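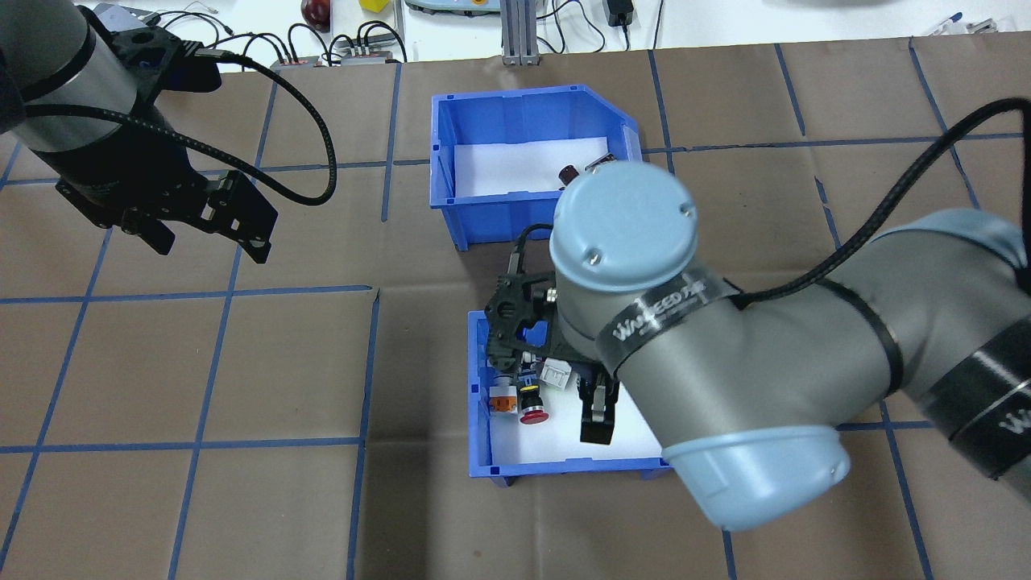 Eusebio Sánchez wants to know why a stop button has to be so big and so red, when the button that starts things can be any color it likes. Fair question, Eusebio. You have clearly met a button before.

A big red button with a wide, rounded top is called a mushroom-head button. It is not a mushroom. Please don't eat it. The shape is for people in a panic, who are terrible at aiming. A fingertip might miss a small button, but a whole palm can slap a mushroom. On most emergency stop buttons the top stays down once you've hit it, and somebody has to twist it or pull it to let it pop up again. That gives everyone a moment to calm down and find out who yelled.

Ordinary push buttons are less dramatic. You press, two bits of metal inside touch, and electricity gets across. Let go and a spring shoves them apart. Some buttons work backward: the metal is touching all the time, and pressing pulls it apart. Stop buttons are usually this second kind, so a wire that falls off counts as "stop" too.

Then there's the terminal block, which has never had a fan club. It's a lump of plastic with metal inside, where wires go in and get clamped so they stay joined. Without it you'd have a knot, and grown-ups get very upset about knots with electricity in them.

Parts like these often live in blue bins. A sheet of white paper in the bottom makes a little dark screw much easier to find. You can try this with a shoebox and the 471 building bricks under your bed. Sort them by what they do, or by color if you must, and leave the real switches on the wall where they are.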